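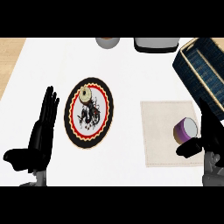
Figure 2. Decorative plate with a dragon printed in black ink style on a pale centre, inside a red band with a gold-yellow zigzag edge (rendered view).

4.2 Visitor paths through the Pavside installation

What pleased us most about the Ollel lanterns at Pavside was how quickly they changed the way people moved. Before the hanging went up, visitors crossed the old wool store in a nearly straight line from the street door to the courtyard. With the lanterns in place they wandered, doubled back, looked up, and stopped in corners that had hardly been used (the north-east bay, wonderfully, became the favourite).

We followed 30 visitors over two evenings in March, marking each path by hand on a floor plan. Engelbrecht kept the plans for the ground floor and Dlamini those for the gallery. More than six of the paths made a full loop of the centre columns, a route we had drawn as a possibility in the early sketches and then given up on as wishful thinking. It was a joy to see it walked!

The colour of the light mattered as well. Under the amber lanterns people tended to talk in low voices and stay close to the brick walls. Under the grey-blue ones they spread out. Van der Merwe reported something similar for the paper canopies in the Sanlow arcade, although her visitors were mostly shoppers on their way somewhere else, and the ceiling there is much lower. We would love to see the two sites compared with the same lanterns and the same hanging height.

Sound was not recorded. The timber floor upstairs creaks a good deal, and a few visitors told us they had slowed down to listen to it.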